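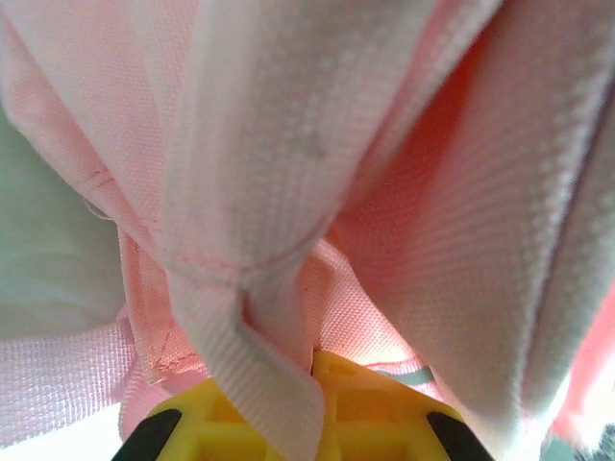 Notburga Ammann asked before the minutes were even opened whether the club still meant to enter the bag task at Jarnport, given that the team had spent all of March on it and she had yet to hear anyone say it was going well. The chair said that was item 2 and could she hold it until then. She held it.

Filed under: Clubs & Teams > Robotics > Meeting Minutes

Minutes, 6th April

1. Previous minutes. Approved with one correction. The last set said the pickup routine was "finished." It should have said "written."

2. Bag task. The strap team gave its report. In the practice block the arm made 100 attempts at picking a soft bag up by a strap and holding it clear of the table. It managed 41. The team called this encouraging. Notburga asked what it had been before the new routine, and the answer was that the earlier attempts were not logged, so there is nothing to compare it to. The chair asked that the word "encouraging" be kept out of the entry form.

Discussion of the pink bag. Its straps are pale ribbed webbing against pink fabric, and the wrist camera is so close by the time the fingers come in that the view is nearly all bag. One side of the table thinks the software is confusing strap with fabric. The other side thinks it finds the strap fine and then closes on a fold of cloth next to it. Both sides have been saying this since the first week. No test has been run that would settle it.

Proposal to switch to a bag with a dark strap for the competition. Against: the Jarnport rules say the bag is supplied on the day, so practicing on an easy one proves very little. Proposal dropped.

Proposal to aim for the folded loop at the end of the strap and ignore the flat part. The loop stands out better in the wrist view and the stitching near the bend might serve as a landmark. Notburga said she would believe in stitching as a landmark when somebody showed it working on a second bag. Agreed to try it on two other bags before the next meeting.

3. Fleltar software. The trial license runs out in 9 days. Two members want to pay for it. The chair asked what it does that our own code does not. The reply was that the graphs are better. Not approved. May be raised again with a written reason.

4. Fingertips. The black fingertips are to stay on for now. A softer set was suggested, but changing the tips and the routine in the same week would leave us with two guesses in place of one. Deferred.

5. Jarnport entry. Fee is 17 dollars per member. Vote on entering the bag task: carried, with Notburga against. She asked for it to be noted that she is in favor of the sorting task and would like to see the hours split evenly. Noted. The split was not voted on.

6. Any other business. The Rallis school team has offered a joint practice. Accepted, provided we bring our own bags. The battery charger is still missing.

Actions
- Strap team: log every attempt from now on, failures included, with the bag used.
- Strap team: loop test on two other bags.
- Notburga: draft the sorting task plan.
- Chair: send in the Jarnport form, reply to Rallis.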